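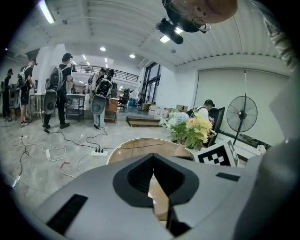
About Studell

Studell started with one barn, a borrowed van and thirty mismatched chairs, and we still have most of the chairs! We hire out and dress venues for weddings, christenings and big family parties in Stotisden and the villages round it, and we love the job every bit as much as we did when we were loading up by torchlight in somebody's orchard.

These days our shelves hold 2,130 pieces, from cake stands and table runners to the long trestle benches that everybody seems to want in July. You can hire one jug or the whole lot (one couple very nearly did), and we'll deliver, set up and collect the next morning while you have a lie-in.

Most of our bookings are for parties of up to 200 guests. We know the big rooms well, Montoya Hall especially, with its awkward stairs and its lovely evening light, and we're always glad to walk round a new place with you before you sign anything.

Our linen is washed and pressed at our Cutadness workshop, where you're welcome to come and lay out a trial table. Bring your mum, bring your swatches, stay for a cup of tea. Visits are free but do please book, as the parking is tight and the lane is narrower than it looks on the map.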